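### 5.2 인식과 계획의 접점: 마스크가 꽃을 집으려 할 때

앞 절의 제어기는 목표 자세만 제대로 주어지면 얌전하게 움직인다. 문제는 목표 자세를 주는 쪽이다. 본 절에서는 분할 모듈 Grabowska가 내놓는 마스크를 순서 계획기 Vornudari가 어떻게 받아들이는지, 그리고 두 모듈이 서로를 얼마나 믿지 않도록 설계되었는지를 다룬다. 초기 버전에서 둘은 서로를 전적으로 신뢰했고, 그 결과는 부록에 조용히 옮겨 두었다.

입력은 손목 카메라와 고정 카메라의 두 시점이다. 손목 시점은 블록의 윤곽과 방향을 가까이에서 제공하지만, 시야의 상당 부분을 그리퍼 자신에게 할애한다. 블록을 보려고 단 카메라가 가장 성실하게 관측하는 물체는 자기 손가락이다. 따라서 관절각에서 그리퍼 형상을 투영해 자기 가림 영역을 먼저 제거하고, 남은 화소에만 분할을 적용한다. 가려진 블록의 길이는 보이는 변을 연장하여 추정하되, 연장된 부분에는 낮은 신뢰도를 부여한다.

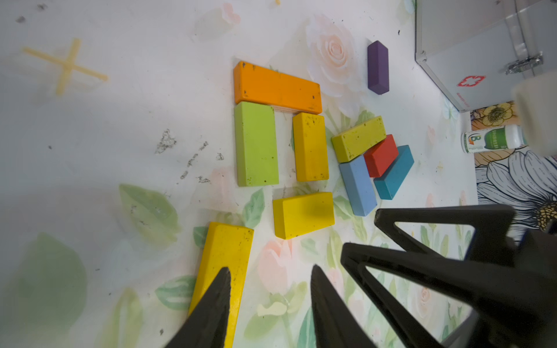
**그림 6.** 손목 시점. 왼쪽 손가락이 긴 노란 블록의 일부를 가린다.

그림 6에는 본 연구에서 다룬 실패 유형의 상당수가 사이좋게 모여 있다. 우선 인쇄 무늬다. 보라색 블록 뒤에는 커다란 연분홍 장미가, 연두색 블록이 놓인 쪽에는 큰 초록 잎이 인쇄되어 있다. 색상 군집화만으로 후보를 뽑던 초기 Grabowska는 잎을 납작한 초록 블록으로 보고했으며, 신뢰도 또한 유감스럽게 높았다. 왼쪽 위의 십자 모양 표시와 중앙 왼쪽의 회색 얼룩도 후보 목록에 이름을 올리는 단골이었다. 계획기는 후보를 의심할 근거가 없었으므로 장미 꽃잎에 대해서도 충돌 없는 접근 경로를 충실히 계산하였다. 경로 자체는 훌륭했다.

두 번째는 인접한 동계색이다. 황금색 블록과 밝은 노란색 블록은 사람에게는 두 개지만, 색상 거리의 임계값을 조금만 느슨하게 잡으면 ㄱ자 비슷한 블록 하나가 된다. 임계값을 조이면 이번에는 표면의 짙은 반점이 블록에서 독립을 선언한다. 우리는 이 값을 손으로 맞추는 일을 꽤 오래 계속했고, 그 기간의 실험 노트는 대체로 같은 숫자를 올렸다 내렸다 하는 내용이다. 최종 버전에서는 색상 대신 경계선의 직선성과 모서리 각도를 우선하고, 색상은 동점일 때만 참고한다.

세 번째는 접촉 군집이다. 그림 6 오른쪽에서 빨간 블록은 청록색 블록에 바싹 기대어 있다. 이 경우 마스크가 완벽해도 손가락이 들어갈 틈이 있다는 보장은 없다. Vornudari는 각 마스크의 양쪽 긴 변을 따라 손가락 폭만큼의 띠를 그리고, 이 띠가 다른 마스크와 겹치면 파지 후보를 삭제하지 않고 비용을 올린다. 삭제하는 방식도 시험하였으나, 블록이 조금만 모여도 계획기는 할 일이 없다는 결론을 내리고 정상 종료하였다. 로그에는 성공으로 남았다.

#### 5.2.1 시점 간 대응

두 카메라의 외부 파라미터는 Aline이 관리한다. Aline은 본래 보정 결과를 저장하는 짧은 스크립트였으나, 현재는 보정값의 유효 기간을 추적하고 오래된 값으로 계획을 요청하면 거부하는 수준으로 성장하였다. 거부 메시지의 어조는 Walczak이 작성한 것으로, 공저자 사이에 이견이 있다.

대응 단계에서는 손목 시점의 각 마스크를 작업면 위로 투영한 뒤 고정 시점의 마스크와 비교한다. 비용 함수는 중심 거리, 주축 방향, 색상의 세 항으로 구성되며, 한쪽 시점에서만 보이는 마스크는 짝 없이 남겨 둔다. 고정 시점이라고 가림에서 자유로운 것은 아니다. 두 팔이 탁자 앞쪽 가장자리의 레일에 나란히 서 있으므로, 블록 군집으로 손을 뻗으면 팔꿈치와 전완이 함께 화면에 들어온다. 아래의 관측에서는 하늘색 조각의 일부가 오른쪽 그리퍼에 가려 있다. 이런 조각은 보이는 면적만으로 중심을 잡으면 실제 중심에서 밀려나므로, 가림 경계에 닿은 변은 중심 계산에서 제외한다.

벽면은 또 다른 문제를 제기한다. 작업면을 둘러싼 세 벽의 모란과 데이지는 탁자 위 무늬보다 훨씬 크고, 색도 훨씬 적극적이다. 다행히 벽은 작업면의 다각형 밖에 있어 잘라내면 그만이다. Sezer가 작성한 초기 다각형은 뒤쪽 변을 조금 관대하게 잡았고, 그 결과 탁자 가장자리 근처의 불나방 무늬가 파지 후보로 승격되었다. 현재의 다각형은 안쪽으로 좁혀져 있다. 뒤쪽의 구급상자와 옆으로 누운 약병은 다각형 안에 남기되, 집을 대상이 아닌 장애물로만 등록한다.
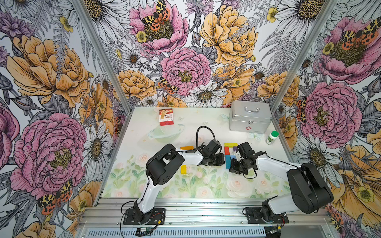
#### 5.2.2 두 팔의 순서 계획

대응이 끝난 블록 목록은 두 팔에 할당된다. Vornudari는 각 블록에 접근 비용을 매기고, 두 팔의 이동 부피가 시간상 겹치지 않는 순서를 탐색한다. 탐색 깊이는 최대 11단계로 제한하였다. 그보다 깊은 계획은 계산할 수는 있으나, 앞 단계에서 블록이 조금만 밀려도 뒤쪽이 전부 소설이 된다.

재계획은 다음 조건 중 하나가 성립할 때 수행한다.

- 대응된 마스크의 중심이 허용 오차 이상 이동한 경우
- 파지 후 그리퍼 개폐량이 예상 블록 폭과 일치하지 않는 경우
- 짝 없는 마스크가 6프레임 연속으로 관측된 경우

세 번째 조건은 가장 늦게 추가되었다. 깜빡이는 마스크마다 재계획을 수행하던 버전에서 두 팔은 서로에게 길을 양보하느라 상당한 시간을 보냈다. 두 팔이 동시에 물러나고, 같은 비용을 계산하고, 다시 동시에 전진하는 모습은 좁은 복도에서 마주친 동료들과 다르지 않았다. 해결책은 동점일 때 왼팔에 우선권을 주는 한 줄짜리 규칙이다. 최적성에 대한 증명은 없으며, 시도하지도 않았다.

재계획 요청의 제한 시간은 600 ms로 두었다. 시간이 초과되면 마지막으로 검증된 부분 계획만 실행하고 나머지는 폐기한다. 이때 이미 블록을 쥔 팔은 새 목표를 기다리는 동안 현재 높이를 유지한다. Esholm에서 사용한 초기 구현은 이 상태를 유휴로 분류하여 그리퍼를 초기 자세로 열었는데, 초기 자세의 정의를 문자 그대로 따른 결과이므로 소프트웨어에는 책임이 없다.

상태 전이표는 현재 13개 항목으로 구성되며, 파지 중과 유휴는 서로 다른 항목이다. 제한 시간을 바꾸었을 때의 영향은 다음 절의 절제 실험에서 인식 지연과 함께 다룬다.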